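Wiro Teaches Desk Tidying to Machines, Keeps the People

GROVBERG – Wiro, the office services firm that clears, sorts and resets desks for companies that would like somebody else to do it, announced in January that it is moving part of its evening work to automation. The part in question is crumpled paper.

The change covers 16 of the firm's crew members at the Allport building. Until last fall they spent the first stretch of every shift walking from desk to desk picking up balled-up drafts. They now spend it with a hand-held gripper in each hand, picking up balled-up drafts on a practice table. The company is aware of how this sounds.

The difference is what gets kept. Each grasp is recorded and goes into the training set for Boersma, the desk-clearing system Wiro plans to put on one floor at Allport. The set stands at 2252 grasps. Paper makes up most of them, since paper is most of what people leave behind, along with pens, snack wrappers and the occasional item with a face on it.
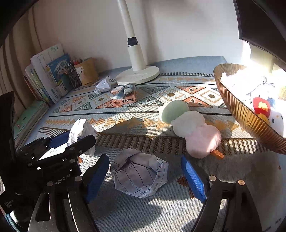
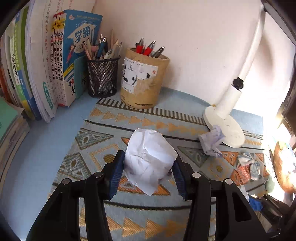
Practice table, crumpled paper, grippers at work.

Crew members rotate through the recording table in blocks of 17 minutes, a length they set themselves after the original plan of an hour produced sore thumbs and some frank language. Recording time is paid at the trainer rate, which is higher than the evening rate. The firm had first proposed paying it at the same rate and would prefer not to go over that meeting again.

Nobody on the crew is losing hours this year. When Boersma starts on its floor, the three people assigned there will check its work, handle anything it refuses, and decide what counts as trash. The last job is harder than it looks. A crumpled sheet on a desk may be garbage or may be the only copy of a phone number, and the crew has years of practice at telling which. Boersma has a setting called "leave it," added at the crew's request, and early versions used it on everything.

Wiro makes no claim that the system is fast. In trials it cleared a desk in over three times what an experienced person needs – and that was a desk with no coffee on it. Liquids stay with the humans for now.

Crew members can opt out of recording and keep their regular route. Two have done so, and report that the regular route is fine.

Building tenants at Allport will get a notice before the floor trial begins. They are asked to leave their desks as they normally would, which the crew describes as plenty to work with.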